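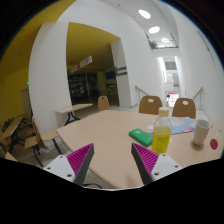

*Botella con tapón de rosca sobre la mesa.*

## Plica económica separada en licitación de congreso: ¿qué va en cada sobre?

**Derek Oakley**

Preparo la candidatura de Nirnden para un congreso de 200 delegados. Las bases del convocante (Fehr) piden dos sobres: propuesta técnica y oferta económica. El anexo 2 obliga a describir el catering en la técnica «con su alcance completo». Mi proveedor, Veteo, solo me da el alcance con precio por delegado. Si lo copio tal cual, ¿me excluyen? El plazo de consultas cierra a las 13:00.

---

**Marama Rutherford**

Sí, es causa habitual de exclusión. Cualquier importe en el sobre técnico permite deducir la oferta antes de tiempo. Procedimiento:

1. Pide a Veteo el alcance en unidades: servicios, turnos, personal por turno.
2. Pasa todos los precios al sobre económico, con la misma numeración de partidas.
3. Revisa los anexos y las propiedades de los PDF – en Valtosora encontramos un total en el título de un archivo.

Envía la consulta antes del cierre aunque creas tener clara la respuesta. Lo que conteste el convocante por escrito suele publicarse para todos los candidatos.

---

**Roy Whitlock**

Yo he puesto precios orientativos en la técnica y no pasó nada. Eran 20 páginas y dudo que las leyeran enteras.

---

**Marama Rutherford**

Depende de las bases. Si exigen sobres separados, no lo recomiendo – basta con que otro candidato lo impugne.

---

**Derek Oakley**

Consulta enviada. Veteo me rehace el alcance sin importes.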